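Gripper stops short of shiny ball, fine on everything else

Posted in Home and Shared Workshop Builds
Aníbal Patrício
June 23, 2026

Two-finger gripper on a Driso arm, wrist camera, depth estimate from a single calibrated view. Wooden blocks and tennis balls are picked up without trouble. The gold ball with the pink knobs is not. The arm comes in on the diagonal, halts above one of the knobs and closes on air. I logged 217 attempts and 214 of them ended that way.

What I have tried so far: recalibrating the camera, a slower approach, and a longer settling delay before the final move. None of it changed the result.
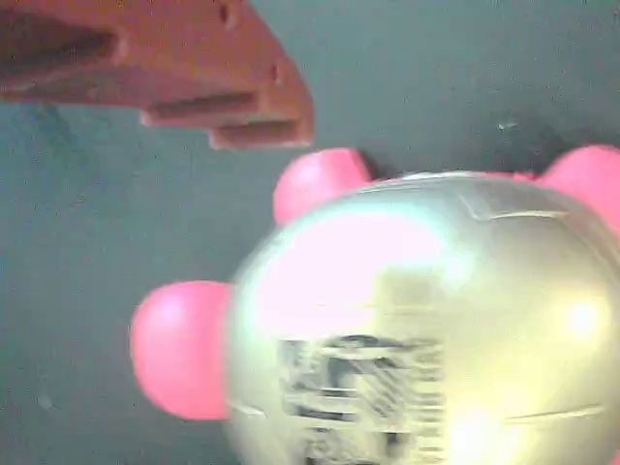

The stopping height is consistent to within a few millimetres, so I doubt it is backlash. The segmentation mask looks right on the knobs and ragged on the gold. Exposure is on automatic. Is this a vision fault or should I be looking at the wrist joint?

Telma Montecinos

Vision. A repeatable error in one direction on one object is not mechanical. The gold surface is mirror-like, so the highlights move when the camera moves and your estimator treats them as fixed features. The knobs also reflect in the gold, which gives you pink where there is no knob.

In order:

Lock the exposure and set it low enough that the glare does not clip.
Move the lamp to the side and put tracing paper over it.
Mask out the gold and fit the position from the pink only. You know the knob spacing – measure it once with callipers and put it in the model.
Take the last depth reading with the arm stationary. If you read while moving, blur will widen the outline and the ball will appear larger and nearer than it is.

I had the same fault with a chrome tap on a Plolach arm in March. The last step alone removed half the error.

Pascual Lagos

Paint it matt.

Constanza Escobar

Painting works but then you have solved a different problem. Agree with Telma on the exposure. I would also check the fingertip offset in the config. On my Driso it was 9 mm out after I changed the fingers, and I only noticed on round objects.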